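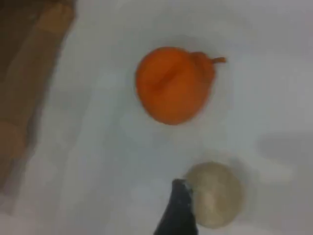

Play Fruit: Frequently Asked Questions

On this page we answer the questions which parents, nurseries and play groups send to us most often about our play fruit and the small play kitchen things. If you do not find your answer, please write to Izzati Purba at the shop. She reads the messages every day except Saturday.

Ordering

Can I buy one piece of fruit, or only the full basket?

Both are possible. Every fruit in the Pretitz range is sold as a single piece, and there is also the Pretitz Market Basket with 22 pieces. The basket costs less than the same pieces bought one by one. If your child already has some of our fruit, single pieces are usually the better choice.

Can I choose the colours?

For single pieces, yes, when the colour is in stock. For the basket, no. It is packed in advance and we cannot open it to exchange one fruit for another. The strong orange is the colour we are asked for most, and it is sometimes sold out before July. The cream and beige pieces are almost always available.

Why is the orange fruit on my screen brighter than the one I received?

Every screen shows colour a little differently, and strong orange is a difficult colour. Under a warm lamp it goes more to red, and by the window it looks lighter. If you think that you have received a wrong colour, please lay the piece on a white sheet of paper in daylight and send us a photo. We will compare it with our own pieces.

Do you deliver to nurseries and schools?

Yes. Please write the name of the person who will receive the parcel, and the hours when somebody is at the door. For orders above 121 pounds the delivery is free. Our carrier is Boltex, and they make two attempts before the parcel comes back to us.

About the fruit

Which fruit is it supposed to be?

This is asked very often about the rounder shapes! We keep the shapes simple on purpose, so one piece can be a pear today and a peach tomorrow. Children decide this quickly and usually they do not agree with the adults. On the order list you will find a name for every shape, but please feel free to ignore it.

From what age can my child play with it?

We recommend our fruit from three years. Some pieces have a thin stalk, and for smaller children this is not suitable. If there is a younger brother or sister in the house, please keep the pieces with a stalk on a higher shelf.

The fruit rolls off our table. What can I do?

Round things roll, and a smooth table makes it worse. You can put a cloth or a felt mat under the game. A shallow tray with a border also works well, and tidying is then easier. The pear shapes will usually lie still on their side, but the ball shapes need the tray.

Cleaning and storing

How do I clean the pieces?

Wipe them with a soft damp cloth and a little washing-up liquid, then dry them with a towel. Please do not put them in the dishwasher and do not leave them in water overnight. For felt pen marks, try first on a small place with a drop of cooking oil on the cloth.

The pale pieces look dirty very soon. Is this normal?

It is normal that you see it sooner on cream than on orange. Wipe the pale pieces a little more often and do not store them together with crayons. A grey mark from a pencil comes away with a clean white rubber.

Where should I keep them?

In a dry place, not on the radiator and not in full sun. We sell the Gaker cotton bag, which is big enough for one basket of fruit, but a shoe box is also fine. Please let the pieces dry completely before you close the bag.

Games

My child has lost interest. Have you some ideas?

Put only two or three pieces on the table and put the rest away for a week. With a few things children often begin again to tell stories. You can also play the missing fruit: the child looks, closes the eyes, and you take one piece away. Our booklet "Hijazi's Fruit Stall" has more games of this kind and comes free with each basket — please ask for it if it was not in your parcel.

Can I mix it with real fruit on the table?

Better not with small children, who may bite into the wrong one. For older children it is a nice sorting game.

Returns and lost pieces

One piece is broken or missing. What now?

Write to us with your order number and the name of the shape. We keep spare pieces of all current shapes. If it happens in the first 7 days, we send the new piece without cost. Later you pay only for the piece and the postage.

How can I return an order?

Send it back clean and complete, in the original packing if you still have it. Write "Returns, Box 935" on the parcel, together with your order number.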